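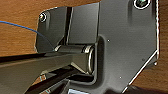
Demonstrations of the cable task were recorded by remote control at the Flerkombridge site. Two operators gave 143 in total, using the Clumevel controller. 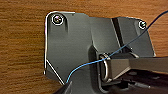 Operators could pause at any time - the arm held its pose - and pauses longer than 4 seconds were removed.

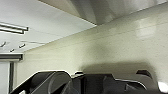
Wrist views were kept for the full length of each recording. Some say little about the task: in Figure 3, the camera sees mainly wall and ceiling, with a fluorescent fixture at the left. We labeled such spans as off-target.
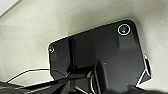 ### 3.2 Hand guiding

A further 10 demonstrations were given by moving the arm by hand.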